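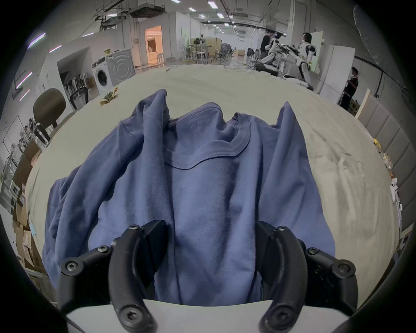 Home | Syllabus | Handouts | Readings | Office Hours

Small Business Supply – Handout 4: Buying Equipment From a Dealer

Instructor: Houda Ouazzani

Last time we looked at how a dealer makes money. Today we switch sides and become the customer, and I think this is the most fun part of the whole course! Keep your notes on markup handy, you'll want them.

New, used or rebuilt?

Take our running case. El Idrissi is a packaging shop that needs a pallet wrapper. It has two offers on the desk:

Masto – new machine, long warranty, delivery in November
Tesico – rebuilt machine, short warranty, ready to ship

Most people jump straight to the sticker price. Try to hold off! Start with the work the machine has to do. El Idrissi wraps 229 pallets in a normal week and 851 in its busiest one. A machine picked for the normal week will be running flat out when the big orders come in, and that's exactly when a breakdown hurts most.

What goes into the real cost

Purchase price, freight, rigging and setup, operator training, spare parts, service calls, film waste, and whatever you can sell the machine for at the end. Freight and rigging are the ones students leave out every year. Ask who pays if the truck shows up and the dock is too low (I love this question, dealers always have a story).

Reading the quote

Look for the words "as is," "reconditioned" and "rebuilt." Dealers use them differently, so get the meaning in writing. On a rebuilt machine, ask for the list of replaced parts. Check whether the warranty starts on the ship date or the startup date. In the Tesico quote it's the ship date, and Salma Alaoui's group caught that before I did – great work.

Service after the sale

A family-run dealer with one very good technician can beat a big firm with a call center. It can also leave you waiting when that technician is on vacation. Ask both kinds of dealer for their response time and where the parts are stocked.

For next class

Read the Cakemport case, pages 1 and 2 only. Work in your usual pairs. Driss Gaber and Hatem Mansour will present the dealer's side, Ghizlane Bouzid the buyer's. Everyone else, bring a one-page cost sheet for a freight budget of $1000.

Updated January 28, 2018 | Contact the instructor | Back to top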